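My mother's recipe for rye bread is written on the back of a dentist's appointment card, and it has four words on it that could be called instructions. The rest is a list of amounts, one of which is "enough." I have been trying to make that bread since March, mostly on Friday nights when the house is quiet and I can leave flour on the counter until morning, and I thought I'd write down where I've gotten to before I forget it all again.

The first trouble was the flour. She bought hers from a mill in Landard that closed years ago, and I remember it as darker and grittier than anything on the shelf at my grocery store. I tried three kinds. The first made a loaf you could have propped a barn door open with. The second was better, but it had a sourness that came on late and stayed with you through the afternoon (my husband liked it, and he finished that one by himself, toasted, with far too much butter). The third came from my neighbor Fengying Wei, who orders hers in big paper sacks and let me have 200 grams in a sandwich bag to see if I got along with it. I did! I have since bought a whole sack of my own, and it lives in the hall closet next to the vacuum.

Then there was the starter. I've killed two in my life and I was nervous about a third, but Torbjørn Solheim from my old office has kept one going since before his kids were born and he gave me a spoonful in a jam jar, with a long email to go with it. He feeds his at breakfast and again at supper. I feed mine when I remember, and so far it has forgiven me, although it did spend one weekend smelling like nail polish remover.
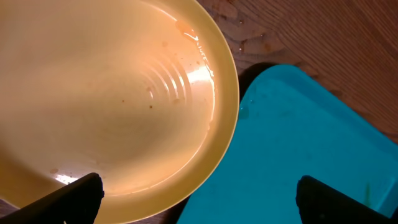
What I had completely forgotten was the soaking. My mother always put the cracked grain in water the night before, and as a girl I thought this was just something she did to be busy. When I skipped it, the bread came out with hard little bits in it that got stuck in everybody's teeth. Now I pour the water on right before I brush my own teeth, and by the time I come down at seven the grain is soft enough to squash between two fingers.

The baking itself I'm still arguing with. The card says "hot, then not," which made me laugh out loud the first time I read it and has made me want to cry a few times since. I've settled on 35 minutes hot and then another long stretch with the oven turned down and the door shut, and I don't peek, or I peek once. Torbjørn takes the temperature of his loaves with a probe and swears by it. I knock on the bottom of mine the way my mother did and listen, and I couldn't tell you what I'm listening for, but I know when I don't hear it.

Last week's loaf was the closest yet. It had the crackly top and the smell, and when I cut into it (too early, I always cut too early) it was a bit gummy in the middle, just as hers sometimes was when we begged her for the end piece. I ate mine standing up at the counter with cold butter and salt. Next time I'm going to try a spoonful of molasses, and I'll let you know how it goes.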